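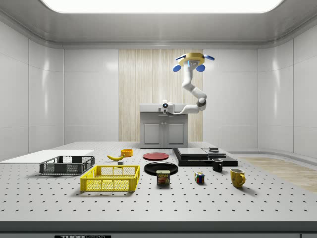 I've had the Prastar gripper running in simulation for 26 days now, and I like it a lot more than I thought I would! Before this I used the Verkby two-finger on the same arm (same tabletop, same mugs and plates and that can of Spam), so I had something to hold it up against.

Setup took me 30 minutes, most of it spent hunting for a joint limit that was typed in wrong. After that I ran 1000 picks and just let it go overnight. The banana was easy. The Rubik's cube was easy too, as long as the approach came in straight. Plates are where I started grumbling, the black one especially – it kept sliding off toward the mug and I had to slow everything way down. 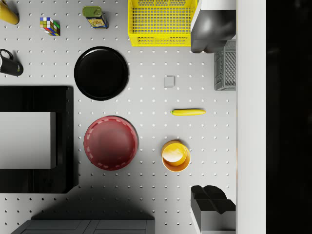
Render: Kwabena Eshun

The looking-down view is the one I'd keep if I could only have one. You get the fingers and the stuff on the pegboard together, and it's so much easier to tell why a grab went wrong. My one gripe is the shadows. The patch by the big black box gets pretty dark, and my detector lost things there until I turned the lights up.

The controller plugin from Soston is fine, a bit slow to load, and the manual skips the whole section on grip force (why??). Four stars from me. I'm trying the Laryea fingers in July and I'll add my notes here.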